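Ball room notebook, April

Sunday, early start

Carried over from the last entry: the Workum balls that came back soft after the away game at Trernness. Bianka Oláh wants to know if it's the bladders, the valves, or us. The officials checked them before kickoff and passed them, and by halftime the kicker was complaining. No protest was filed and the league has not asked for anything, but we have the same batch going out for the spring games, so it needs an answer.

Gauges first

Checked the gauges before touching a ball. We have the old dial gauge and the two digital ones. The digitals agree with each other. The dial reads high at the bottom of the range and comes good toward the top, which means a ball pumped to the low side of legal on that gauge is under. I put tape on the dial gauge and wrote DO NOT USE FOR GAME BALLS on it. It can stay on the practice cart.

I don't know which gauge was used before Trernness. The sheet has a column for it and the column is blank. Please fill in the column.

Soak test

Let all the balls from the batch sit in the room overnight with the heat on so they started at the same temperature. Pumped each one to the middle of the legal range, waited 15 minutes, read it, topped it off and read it again. The wait matters because the air from the pump goes in warm and the reading drops as it settles. I think this is where we have been losing some of it on game days, when the bag gets pumped in a hurry with the bus running.

Then into the cold room. Every ball lost pressure, as it should. Most of them came back to the starting reading when they were warmed up again. Ball 9 did not. Held it under water and got a slow string of bubbles from the valve, none from the laces or seams. Changed nothing yet, just tagged it.

Kicking rig

Ran one good ball on the kicking rig to 1000 strikes. Stopped partway to tighten the foot plate, which had started to walk on its bolts again. Pressure at the end was down a hair, inside what I'd expect from putting the gauge in and out that many times. The ball had grown a little in the belly and the pebble was worn smooth on the strike side. It looks like a ball that has had a hard season. It does not look like a leaker.

Ran a Somogyi ball for comparison, same rig, same plate, same settings. It held air just as well. The cover is stiffer out of the box and takes longer to break in, and the quarterbacks don't like it for that reason. If they could be talked into it we would have a second supplier. Leaving that to Bianka. 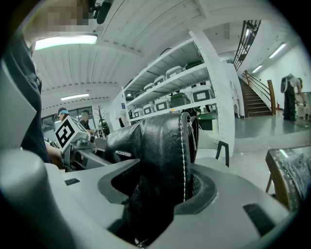 Valves

Pulled the valve from ball 9. There was a nick on the inside lip, the kind you get from pushing a dry needle in at an angle. Put in a new valve, pumped it, left it under water through lunch. No bubbles. Back in the cold room for another round and it recovered fully.

Went through the needles in the game bag after that. Two were bent and one had a burr at the tip that I could feel with a fingernail. Threw them all out and opened a new pack. There was no glycerin in the bag. I found the bottle in the trainer's cabinet, nearly empty, so more is on the order list.

From now on wet the needle every time, go in straight, and don't leave it sitting in the ball while you go look for the gauge.

Inventory

The shelf list says 146 balls, game and practice together. I did not check it against the shelves today. Someone should before the order goes to Briltamberg, as the last list had retired balls still on it. Retired ones get a stripe of white paint across the panel by the valve. If it has a stripe it comes off the list.

Where this leaves the batch

My guess is that the soft balls at Trernness were pumped warm, read too soon, possibly read on the dial gauge, and then taken out into the cold. Any one of those by itself might have passed. I can't prove it without the sheet. The bladders are fine as far as I can tell and I would not send the batch back to Workum over one nicked valve.

Bianka read this far and asked if the rig could be run cold. It could if we moved it, but the motor won't fit through the cold room door without taking the guard off. She suggested chilling the balls and swapping them every few minutes. Will try it with two balls to start and keep a log of how fast they warm up on the plate.

To do

Replace foot plate bolts, use thread locker this time.
Order glycerin and needles.
Send the dial gauge out for calibration or get rid of it.
New line on the game sheet for time pumped and time read.
Ask the Trernness equipment people how their sideline balls read that day, if they wrote it down.
Cold rig run with the swapped balls.
Put the heat in the ball room back down. I left it up overnight.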